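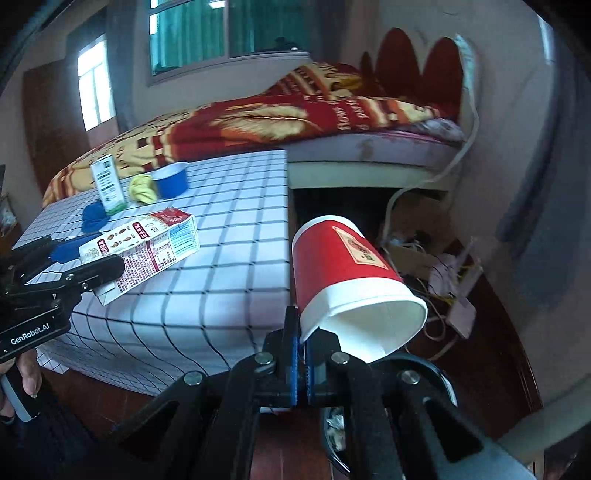 According to Analyn Javier, the trouble with lunch clubs is that they always get good just as the money runs out. She told me this over a bowl of leek soup at the Marquez, the community hall at the top of my road, and I've been chewing on it ever since (the remark, I mean, the soup went down in seconds).

I'd gone along to the Wednesday lunch for over-60s expecting to stay half an hour and I ended up there until the chairs were being stacked. It costs £2, you get a hot main and a pudding, and if you can't manage the hill there's a minibus that does the rounds from eleven. The minibus is a story in itself. It's on its third gearbox, and Trinh Tiêu drives it as if it were made of eggs.

The club began one November with a few people from the flats and a borrowed tea urn. Now there are 46 names on the list and the kitchen can only really cope with 30 at a sitting, so they eat in two shifts. You would not believe the politics of the two shifts! First sitting gets the crispy bits on the potatoes. Second sitting gets to linger, and lingering is what most of them come for. Remedios Ignacio has been offered a first-sitting place three times and turned it down flat.

I asked her what she did with her Wednesdays before. "Laundry," she said, and went back to her crumble.

After pudding there's whatever anyone fancies. Dominoes, mostly, and a very fierce knitting corner, and once a month Ineke Van Beek does a session on filling in forms, bus passes and heating allowances and so on, which sounds dull and is packed every time. She got one couple £800 they'd been owed for ages.

The hall's grant comes up for renewal this autumn, and the council wants everything in by Wed 7 August. Rowena Macapagal has been writing the application at her kitchen table in the evenings. She read me a bit over the phone and then rang back ten minutes later to say she'd changed it.

I've put my name down for washing up. Second sitting, obviously.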